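Willdale Library Study Room to Stay Open Evenings Through the Winter 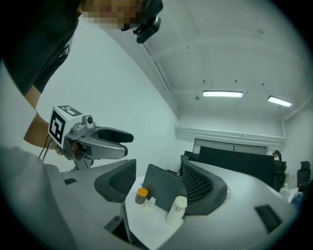 Head down over a desk in Willdale.

Anyone who has ever had to pack up their notes in the middle of a thought because the lights were about to go off will be glad to hear that the study room at the Willdale Library is getting longer hours, starting in January and running until the clocks change in spring.

Up to now the room has closed at 5 along with the rest of the building, which suited the retired readers and the home-schooling families very well but left out a good many people who only finish work or school around that time and then have to get across town. Under the new schedule the study room will stay open until 9:30 on weeknights, with the side entrance on Olvera Street kept unlocked after the main doors are shut.

Valentin Stoica, the branch manager, has wanted to do this for as long as he has been in the job, and he was clearly delighted to be able to talk about it at last.

"We had nursing students sitting out in their cars with the dome light on, finishing a chapter before they drove home," he said. "You see that a few times on your way out, with your keys in your hand, and you start to feel pretty bad about it. So I'm very happy, and my wife is happy too, as she's the one who has been hearing about it over dinner!"

The room has 44 seats, counting the window bench, and six of the desks can be booked ahead of time by phone or at the front counter. The rest are first come, first served, as they have always been. Bookings are held for 30 minutes, and after that the desk goes to whoever is waiting.

A few other things will be a little different in the evening. The children's section and the upstairs stacks will be roped off, and books can't be checked out at the counter after 5, though the self-checkout by the stairs will be left on for anyone who has a hold to pick up. The restrooms on the ground floor stay open. Covered drinks are fine at the desks, and so are quiet snacks, but Stoica asks that people keep hot meals to the front lobby, where there is a table for that very purpose and a microwave that works well enough if you give the door a good push.

Talking in low voices is allowed at the long tables near the radiator, so study groups are welcome there, and the far end by the windows remains the quiet end.

Visitors coming over from Jorkirham should keep in mind that the last bus back leaves before the room closes. Parking behind the library is free in the evening, and the lot will be lit for the full length of the new hours, after several people wrote in to say how dark it gets back there once the bakery has closed up for the night.

Money for the extra staff time comes out of this year's branch budget, and the hours will be looked at again in the spring, when Stoica hopes to have a good idea of which nights are the busiest. There is a notebook by the sign-in sheet for comments, and he reads all of them, including the ones about the chairs. New chairs have been ordered.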